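Leasing and Resident Services Coordinator – Markgate Apartments, Bronton

Tullby Property Management is hiring a full-time Leasing and Resident Services Coordinator for Markgate, a 463-unit rental community on the east side of Bronton. The job is based on site in the leasing office and reports to the property manager, Ursina Hollenstein.

Tullby manages apartment communities and small commercial buildings for private owners. Markgate is our largest residential property. It has one- and two-bedroom apartments in the main buildings and a row of townhomes along Nägeli Street. Most of our residents renew at least once, and a good part of this job is taking care of people who already live here.

What you will do

Answer phone, email and walk-in inquiries and schedule tours. Show apartments and townhomes to prospective renters. Take applications, collect documents and send complete files for screening. Prepare leases and renewals for signature. Enter maintenance requests, assign them to the right technician and call the resident back when the work is closed.

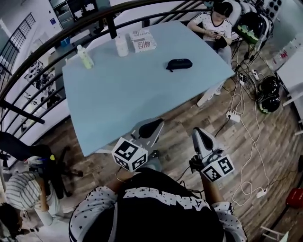 You will also do move-in and move-out inspections. These are done on foot with a tablet, and the written report goes to the resident the same day. Townhome inspections take longer than apartment inspections because of the stairs, the garage and the small yard.

Summer is our busy season. From May through August you should expect several move-ins on the first of the month, and time off during the first and last days of those months is limited. November through February is slower, and that is when we do file audits and update the renewal letters.

What we are looking for

At least one year of work in leasing, property management, hotel front desk or a similar job with the public. A high school diploma or equivalent. A valid driver's license. Clear writing – much of our contact with residents is by email. You should be comfortable with spreadsheets and able to learn our leasing software, which we will train you on.

A state real estate license is not required for this position. If you want to get one, we pay up to $500 toward the course and exam after your first six months. Spanish is helpful but not required.

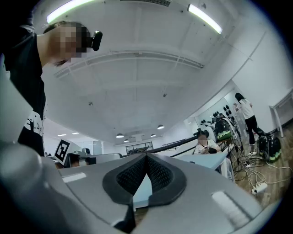 Hours and pay

The office is open 9 a.m. to 6 p.m. on weekdays and 10 a.m. to 4 p.m. on weekends. You will work five days a week, including one weekend day, on a schedule posted a month ahead. Pay is hourly and depends on experience. There is a bonus of $100 for each new lease you sign, paid the month after move-in. Renewals are not part of the bonus.

Benefits begin after 60 days and include health and dental coverage, paid holidays and paid vacation. Employees who choose to live at Markgate get a rent discount. Living on site is optional and does not affect hiring.

How to apply

Send a resume and a short cover letter to the Markgate leasing office, attention Ursina Hollenstein, or drop them off during office hours. Please include the names of two people we can contact about your work, and tell us the earliest date you could start.

Interviews are held at the leasing office and include a walk through a vacant unit. Visitor parking is in Lot 4, behind the mail room. A background check is required before a final offer.

Tullby Property Management is an equal opportunity employer.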